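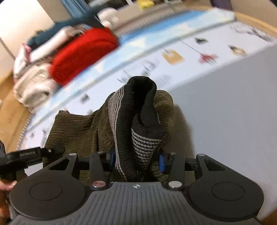 Green output dropping off after warm-up – PPLN crystal or the oven?

benchrat
2020-03-02
Posts: 53

Right, going round in circles with this. Doubling a 1064 pump to 532 in a bulk PPLN crystal, single pass, nothing clever. Crystal is a Wonier one, sat in its own oven, controller from Vadirero. Worked fine up to January. Now the green comes up lovely, sits there for a few minutes, then sags to maybe half. Retune the oven a bit and it comes back. Then sags again.

Pump power is steady, I've had a meter on the pickoff all afternoon. Polarisation looks ok too. Waveplate hasn't been touched.

Anyone seen this? Don't want to buy another crystal if I can help it.

sagittal_focus

Photorefraction. Classic. Plain congruent lithium niobate and green light do not get on, the index shifts where the beam goes through and your phase matching wanders off. Is it MgO doped? If not, run it hotter.

benchrat

Not doped as far as I know. Bought before my time, the box says nothing useful. Running at 46 C.

sagittal_focus

46 is far too cold for undoped with green coming out. You want to be well over 100. Might need a different poling period to phase match up there of course, does the chip have more than one track?

benchrat

Several tracks, yes. No idea of the periods, data sheet has gone walkabout.

kettle_and_etalon

Hang on, don't agree it has to be photorefraction. If it was undoped at 46 C I'd expect the beam shape to go funny as well, smeared along the crystal axis. OP hasn't said anything about the mode. Could just as easily be the oven. The sensor in those isn't that close to the crystal, so if the thermal contact has gone off the controller reads rock steady while the crystal does what it likes.

Also "worked fine up to January" – photorefraction doesn't wait for a date in the diary. What changed in January?

benchrat

Erm. We moved benches. Crystal stayed in the oven the whole time, wasn't opened. Mode looks round on a card but I've not put it on a camera.

sagittal_focus

Moving benches means realigning, which means a tighter focus or a different spot in the crystal. So more intensity in the green, so more damage. Doesn't rule it out at all. A card tells you nothing about the mode by the way.

phasemismatch

Both of you could be right, annoyingly. Or it's just absorbtion – green heats the crystal along the beam, local temperature goes up, you fall off the peak. Quick test. Note which way you have to shift the set point to get the power back. If you always go down in temperature it's heating. Then block the pump for ten minutes, unblock, see if it starts at the old set point like nothing happened. Thermal recovers fast. Photorefractive can hang about for hours or longer.

How much green are you making?

benchrat

Few hundred milliwatts at best. Always have to go down, now you mention it. Will do the blocking thing tomorow.

kettle_and_etalon

Going down fits the oven idea too if the contact is poor, crystal can't dump its heat. Take the lid off and look.

sagittal_focus

Please don't take the lid off a hot oven. Ramp it down slowly first. Lithium niobate is pyroelectric and it cracks if you rush it. I lost one that way and was not popular.

kettle_and_etalon

Didn't say hot. Obviously cool it first.

tophat_ted

We have the same Vadirero controller, the old one with the knob. The PID settings go back to factory if it's been unplugged for long. Ours hunted up and down by a good bit until I put the old numbers back in. Worth a look before anybody touches the crystal.

benchrat

Ooh. It was unplugged for the move, nearly a fortnight. Readout looks steady but it only shows the one decimal.

phasemismatch

Log it off the monitor output then. Hunting would be a wobble though, not a sag that stays down. What's your crystal length? If it's a long one the temperature bandwidth is tiny and any of this would show up.

benchrat

40 mm

phasemismatch

Well there you go. Under a degree of bandwidth doing green in that. Small drift and you're off the top.

gratingsmall

If you do end up buying, Sundaram quoted us 4,000 for a doped one with the mount. Seemed steep. Went with Cullanau in the end, cheaper, slow to arrive, no complaints about the crystal. AR coating had a mark near one corner but well clear of the beam.

sagittal_focus

Doped is the way to go regardless. You can sit at a sensible temperature and stop worrying.

kettle_and_etalon

He said he doesn't want to buy one!

benchrat

Ok, update. Blocked the pump ten minutes, unblocked, came straight back to full power at the original set point. Then sagged over about the same time as before. Did it three times. Ramped down overnight, opened it up this morning, and the crystal was loose. The spring clip had come off one end so only half of it was touching the base properly. Clip back on, PID numbers changed as per tophat_ted (thanks), ramping up now.

kettle_and_etalon

Contact. Thank you.

sagittal_focus

Let's see it run for an hour first. And it's still undoped, and you're still at 46. Get a camera on the mode while you're at it.

benchrat

Will do. Still sags a little but nothing like before, and it settles. Camera is on loan til next week, will post the profile when I get it back. If anyone has an old Wonier data sheet with the track periods on it please shout.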